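Learning from demonstration, handout 6: cutting long tasks into short ones
Zewditu Degefa
2025-08-15
3 comments | 12 shares

Right, so last time we got as far as plain behaviour cloning and I promised I'd explain why it falls to bits on anything longer than picking up a block. I'm going to stick with the bagging task all the way through, as it's the one I know best and it's annoying in all the useful ways. The job is easy to say: shopping goes in the carrier bag. A crisp packet, a bottle, one bag, two arms.

The trouble is that a cloned policy only ever learns "when I see this, do that". Every small slip takes it somewhere the demonstrations never went, and then the next guess is a bit worse, and so on (this is the compounding error business from handout 4, go back if it's hazy). With a block you're finished before it matters. With a bag you've got to find the opening, keep it open, get hold of the packet, bring it across and let go, and by then the drift has had plenty of time to add up!

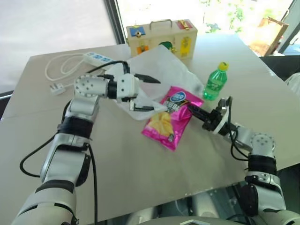
Colette Hoarau and I spent most of March arguing about where one bit of a task ends and the next begins. Her view, which I've come round to, is that you cut at changes of contact. Something that wasn't touching now is, or the other way about. My old way was to cut at pauses, which sounds sensible until you watch two different people driving the arms. One of them pauses constantly to think. The other never does, and you get a single enormous segment you can't do anything with.

So for bagging we ended up with 4 segments: open, grasp, insert, release. We call the cutting tool Gashaw and you'll be using it in the practical. It proposes the cuts from the gripper widths and joint currents, and then you go through and move the ones that are silly. Do please move them. Last year's group accepted the lot and wondered why their "open" segments had half a grasp stuck on the end.

Each segment gets its own label, and the policy is told which label it's on. Same network, same weights, one extra input. I keep getting asked whether we train separate policies and we don't, mostly because the joins between them were horrid when we tried it.
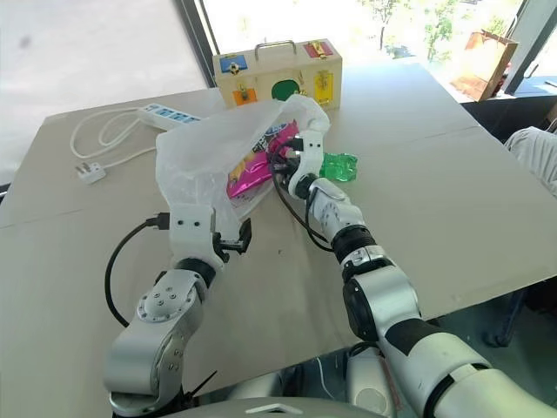
Now, how does it know when to move on to the next label? There's a second small output, trained alongside the actions, which guesses how far through the segment we are, from nought to one. Once it's been high for 6 steps in a row we switch. One high reading on its own isn't enough, as thin see-through plastic gives you reflections that come and go and the number jumps about like mad. I'd like one of you to try something better for your project, by the way. A fixed count is a bit crude and it's slow on the easy segments.

On results, I'll be a bit careful. With the labels in, the policy got the packet into the bag more often than the plain version did on our Tuka set, and when it failed it tended to fail in one place (the opening) instead of all over the shop. I find that second part more useful, frankly, as you know where to go and collect more data. Florneck, which has stiffer bags, showed much less of a gap. I don't have a good story for why and I'd be wary of anyone who offers you one.

Something we didn't expect to matter so much was the wrist view. The head camera gives you the layout of the table, but for the last few centimetres before a grasp the arm is often in its own way. Drop the wrist images and "grasp" suffers most. Bottles are the worst of it: they roll, they're shiny, and you can see straight through them.

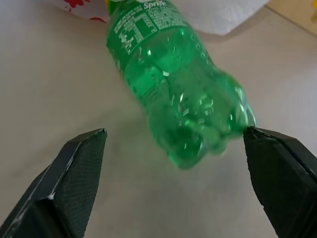 Fig. 3. Wrist camera view, gripper open, bottle on its side.

For the practical, get into pairs and take one batch of 12 demonstrations from the Wergate folder. Run Gashaw, fix the cuts by hand, and write down every cut you moved and by how much. Then swap with another pair and compare. Where you disagree is what I want to talk about next time, so don't tidy it up before you bring it.

Reading: just the segmentation chapter in the course pack, and skip the proof.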